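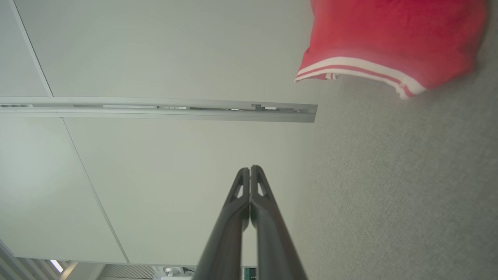 **From:** Jyoti Thakur, Infrastructure Services
**To:** storage-users
**Date:** 2024-08-06
**Subject:** Re: Retirement of the Buleck file servers and move to Kivosness

Colleagues,

Thank you to everyone who replied to the original notice. Several of the questions raised on the list were close enough to one another that a single answer seems the better course. The message below replaces the guidance circulated in February wherever the two differ. The relevant part of that notice is quoted first for readers who have joined the list in the meantime.

> The Buleck file servers will be retired at the end of their support contract. All departmental shares will be moved to Kivosness, the shared storage service already used by Finance and by the Guérin office. Share owners will be contacted individually to agree on a date.
>
> Each share will be copied while it is in use. A final copy will then be made during a short period in which the share is read-only. After the final copy, the old location will be kept for 10 days and then removed.
>
> Owners are asked to review their shares before the move and to delete material that is no longer needed. Personal files should not be stored on departmental shares, and will not be moved separately.
>
> Please send questions to this list and not to individual members of the team.

## Status of the move

There were 623 shares on the Buleck servers when the review closed. Most of them belong to departments that have already agreed on a date. The shares without a confirmed owner have been set aside in a holding group and will be moved last. They have not been deleted, and no decision to delete them will be taken without a further notice to this list.

The first two groups of shares have been moved. In the first group, permissions on nested folders were applied in the wrong order, and members of three departments were briefly unable to open folders they had been able to open before. The copy procedure has been corrected and the affected permissions were restored from the saved list. The second group was moved under the corrected procedure with no reports of the same fault.

The third group is in preparation. Owners of shares in that group will receive a message giving the start of the read-only period, the expected length of the final copy, and the new path. Owners who don't receive such a message should assume that their share belongs to a later group.

## Length of the read-only period

A number of you asked why the read-only period varies so much between shares. Its length depends mainly on how many files have changed between the first copy and the final one, and much less on the total size of the share. A large archive that is seldom edited can be finished in a few minutes. A small share with many thousands of short files that change every day can take most of an evening.

Read-only periods are scheduled outside office hours by default. Departments that work evening shifts may request a different time by replying to the scheduling message. Such requests will be accepted where they can be met without moving another department's slot.

During the read-only period, files can be opened and copied elsewhere but not saved in place. Some applications don't report this clearly. Users may see a message stating that the file is locked by another user, or may be offered a new file name when saving. In either case, the file should be closed and the work resumed after the period has ended. Copies saved to a desktop during that time will not be merged back automatically.

## Mapped drives and saved links

Mapped drives set by the central login script will change to the new location without action by the user. Drives mapped by hand will not. Users who are unsure which kind they have may sign out and sign in again after the move: if the drive still points to the old server name, it was mapped by hand and must be removed and added again with the new path.

Links stored inside documents are a separate matter. Spreadsheets that draw values from other spreadsheets often hold the full path of the source file. The old server name will continue to resolve for the same 10 days during which the old location is kept, and during that time such links will read from the old copy. The values shown may therefore be out of date with no warning. Departments that rely on linked spreadsheets are strongly advised to update the links on the first working day after their move.

## Snapshots and restores

The Buleck servers kept hourly snapshots for two days and nightly backups after that. Kivosness keeps snapshots every 2 hours for the first day, one each day for a month, and one each month after that for a year. The change means that slightly less recent history is available by the hour, and considerably more is available over the long term.

Users can restore their own files from daily snapshots through the "previous versions" menu. Restores from monthly snapshots must be requested through the service desk, with the full path of the file or folder and the approximate date of the version needed. Requests that give only a file name cannot be processed, as many shares contain several files with the same name.

Snapshots taken on the old servers will not be carried over. Any department that expects to need an earlier version of a file should restore it before its move.

## Encryption and keys

Data on Kivosness is encrypted at rest. The keys are held by the service and are changed on a fixed schedule. Users will not notice this and have nothing to install.

Files that a department has encrypted with its own tools will be copied exactly as they are. Infrastructure Services does not hold passwords for such files and cannot recover them. Departments are reminded that the password should be known to more than one member of staff.

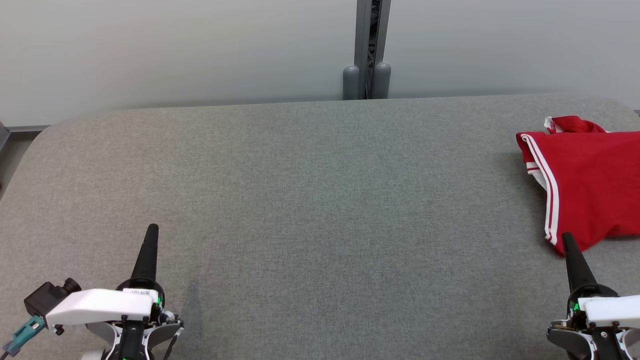
## Applications that write to shares

Drandance, the document routing application, writes its output to folders on the Buleck servers under a service account. Its configuration will be changed by the application team at the same time as the shares it uses. Department administrators should not change the output path themselves. If the path is changed early, documents will be written to a folder that the final copy will then overwrite.

Owners of other applications that write to shares are asked to declare them by replying to this message with the following details:

- the name of the application and the server it runs on
- the account under which it writes
- the full path of each folder it uses
- a contact who can test the application on the evening of the move

Scanners and multifunction printers that save to a share count as applications for this purpose. In the second group, the most common complaint after the move was that scanned documents had stopped arriving. In each case the device was still sending to the old server, which had become read-only, and the device had discarded the scan after 3 attempts.

## Quotas

Each share on Kivosness has a quota. The initial figure is set from the size of the share on the day of its first copy, with room for growth. Owners will receive a message when the share reaches the warning level and another when it is nearly full. A share that reaches its quota will refuse new files but will continue to allow existing files to be read and deleted.

An increase may be requested by the owner through the service desk. Requests are normally approved, but the form asks what kind of material is being stored, and a blank answer will delay the request. Video recordings of meetings and full copies of old laptops should be stored in the archive tier, where space is cheaper and access is slower.

## Shares without an owner

The list of shares in the holding group is available on the intranet, under storage notices. Anyone who recognizes a share as belonging to a current activity is asked to say so on this list. It isn't necessary to accept ownership in order to reply. Knowing which department last used the share is often enough to find the right person.

Where a former owner has left the organization, the head of the department may name a replacement by message to the service desk. The replacement will be able to approve access requests from the following day.

## Requests not accepted

Two proposals made on the list will not be adopted.

The first was that the old servers be kept running in read-only form for a year. The support contract will not be renewed, and the hardware no longer receives security updates. The retention period after each move remains as stated in the quoted notice.

The second was that departments be allowed to copy their own files to the new service in advance. Files copied by users lose their original permissions and, with some tools, their dates. The team would then have to compare the two sets before the final copy could be made. New folders created on Kivosness before a department's scheduled move will be removed.

Further questions may be sent to this list. Reports of missing files or lost access should go to the service desk, marked "Kivosness move" in the subject line, so that they reach the team on duty that evening.

Regards,

Jyoti Thakur
Infrastructure Services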